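Lamai Ratanaporn
Oct 4, 2025

OK so I have been mending my own clothes since April and I have opinions now. Thread, sorry in advance.

It started with a coat. A good wool coat from Pavier that I bought secondhand and wore until the lining gave up under both arms. The dry cleaner on my street wanted more to fix it than I paid for it. So I got a library book and a pack of needles and lost a whole weekend!

First lesson: the needles in the little hotel sewing kits are garbage. They bend, they drag, the eye is rough and shreds your thread. I bought a pack of 9 sharps at the notions shop in Trovstead and felt like I'd been driving with the parking brake on for years.

Second lesson: cut your thread shorter. Shorter than that. Fingertip to elbow, and stop there. I used to cut these huge long pieces so I wouldn't have to re-thread, and then spent twice as long picking out knots with a pin and swearing at the cat.

People keep asking what thread I use. Plain all-purpose polyester for almost everything. I have a 200 yard spool of black and another of navy and I've barely made a dent in either one. The pretty cotton stuff is for when I want the mend to show.

Which brings me to cuffs, my favorite thing to fix and the thing that goes first on every single thing I own. 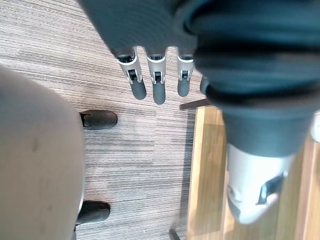

Cuffs take more of a beating than elbows do, I will die on this hill. Elbows get all the patches and all the cute leather ovals, and meanwhile the edge of your sleeve is going through every sink, desk and car door you meet. Dark ones are the worst to work on. Take a charcoal gray sleeve like that one, coming down over the back of the hand with the fingers sticking out below it: if I had to redo that hem at night under my kitchen bulb I'd be stitching by feel. Do your dark sleeves by a window in the morning. And navy next to charcoal under a lamp? Good luck, I have grabbed the wrong spool so many times.

How I do a frayed cuff, for the three people who asked. Trim the fuzz but leave the weave alone. Fold the worn edge to the inside, just enough to hide it, and pin it. Try it on before you sew!! I skipped that once and ended up with one sleeve noticeably shorter than the other, on a shirt I wear to work.

Then a small slip stitch all the way around, catching one or two threads of the outside fabric each time. Don't pull tight. If it puckers you pulled too tight, and you get to take it out and do it over (ask me how I know).

If the edge is really gone, like see-through gone, you can bind it with a strip of bias tape. My friend Kostiuk does this in bright orange on everything and it looks amazing on him. On me it looks like I'm directing traffic.

Somebody in the replies said mending isn't worth it when a new shirt is so cheap. I mean, maybe! I'm not doing math here. I like sitting down with the radio on and fixing a thing with my hands, and I like my old shirts better than the ones in the stores.

Next up is a moth hole in the Nuvmont sweater, right in the front, size of a pea. I've been avoiding it for weeks. I've watched 3 different people darn the same kind of hole three different ways and now I'm more confused than when I started.

If you darn knits, please tell me what you do about matching yarn. I have a gray that's close - but it's a warm gray and the sweater is cool, and I can't unsee it.

Anyway the coat's lining is still holding. Going to go look for that darning mushroom I swear I bought.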